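Visit to the Miseck spare parts house in Plutomham, January

Our group from the evening course in warehouse work was invited to see how Miseck sends out small parts for sewing machines and kitchen machines. I wrote down my notes on the train back, so the order is a little mixed. I ask the reader to excuse this.

We came at 9:30 and received yellow vests and a short safety talk. The building is older than I expected. In the front is the goods entrance, then the long hall with the shelves, and behind a glass wall is the room where the robots are tested and taught. Between them is the lunch room, and everybody must go through it, which I found nice. The people who teach the robots and the people who pick the parts drink coffee at the same table.

In the hall they have 2902 drawers with small parts. Before, a picker walked with a paper list, opened the drawer, took the part, closed the drawer and made a cross with a pen. Now the paper is gone. Since last spring carts made by Barnilier bring the boxes to the packing tables and the picker stays at one station for most of the shift. The woman who guided us has worked there for many years and she told us that she used to be tired in her legs in the evening, and now she is more tired in her eyes. She said this without complaining. She also said that she misses the walking a little in winter, when the hall is cold and it was a way to get warm.

I asked how many orders they make. On a usual day it is 1175 order lines and in the weeks before the holidays it is over 500 more. In former years they called extra people for these weeks. This year they called fewer, and two of the persons who used to come for the season did not get a call. Our guide knew them both. I think it is correct to write this in a report, because the company did not hide it from us.

After the coffee we went to the room behind the glass. There the robots practice work with drawers, which is still done by hand in the hall. I had believed that to open a drawer is the easy part and to recognize the right item is the difficult part. The technician said for them it is the other way around. A drawer can stick, or it comes out too far. The fingers of the gripper must also go down inside between the walls without pushing against the front panel. When a person does it, the hand feels it and corrects by itself. Here somebody must think about it before.

Two of the pickers from the hall now spend half of the week in this room. They got a course from a training company with the name Chiu, which took 2 months, and they have a slightly higher pay for these hours. One of them explained to us that in the beginning she was afraid to stand near the arm, and now she is mostly annoyed with it when it is slow. Her job is to say which way of taking a part is good and which one would damage it. The technicians did not know that some springs must never be held at the ends. She knew it from her own mistakes.

Some persons in our group asked if the drawers in the hall will be given to the robots next. The answer from the shift leader was that first the heavy boxes on the lowest shelves will be done, because of the backs, and after this they will see. He could not promise more. The guide looked at the floor when he said it, but maybe I understand too much into this.

We had soup in the lunch room (lentil, very good, and the bread was free). Then there was time for questions, and most of them were about the shifts. The night shift was stopped when the carts came. For parents with small children it is a relief, but the people who needed the extra money for the night hours lost it.

For the next group: bring warm socks, the hall has a concrete floor. The bus from the station goes only once in the hour. Please also ask to stay longer in the room behind the glass. We had only twenty minutes there, and I would have liked to watch the work with the drawer a few more times.

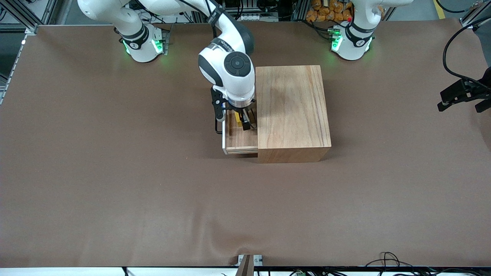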